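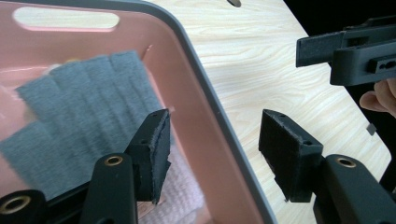

Pauline Ostrow

The protocol for the basket task fit on one page. The operator held a gripper in each hand. The gray cloth was to come out of the pink basket first and the ribbed towel second, and both were to end up flat on the table. A demonstration counted if nothing touched the floor. I had written the page myself, in July, and by the time the trained policy came back from Senberg I could recite it.

The policy was called Rind. I ran it in the long room at Kenbridge, on the arms, with the same basket and the same cloth, and it worked. It also stopped. Before every descent the left hand came to a halt above the rim and stayed there for two seconds. Then it went in and took the cloth cleanly.

My supervisor asked for the pause to be removed. It was a fair request. Allville was paying for the work and Allville measured cycle time.

I went back to the demonstrations. Most of them were mine. I had no memory of waiting, but the traces were plain: wrist speed fell to almost nothing at the rim, held, and picked up again. The other operators did it less and more briefly. I wrote a filter that found the still segments and cut them out, joined the ends, and sent the data back to Senberg for another round of training.

The new policy went straight in. It closed on the cloth, missed, closed again, and came up with the towel. I reset and ran it until evening. It failed in 16 trials, and in most of those it had hold of the wrong thing.

I had two explanations. The first was mechanical: the halt gave the arm time to settle, and the camera a sharper view of the fold. The second was that the still frames carried information about the choice, and that by cutting them I had removed the part of the demonstration where the choice was made. I tested the first by putting a fixed delay into the new policy at the same height. It waited for two seconds and then took the towel.

That night I stayed late and picked up the hand-held grippers. I put the cloth and the towel back and started the recorder. I meant to go in without stopping. At the rim my hand slowed. I was looking at the edge of the cloth, at the place where one tab lay over the next, and I was deciding. I tried again with the basket turned and the same thing happened – later, and for longer.

I reported both results. The section on the pause was the shortest in the paper, and the reviewers asked for it to be shorter. Allville took the original version and ran the rest of the motion faster to make up the time.

I still have the filter. I tried it once on a recording of myself at the bench, an ordinary morning's work, to see how much it would take out. It ran for a while, and then I went to get my coat.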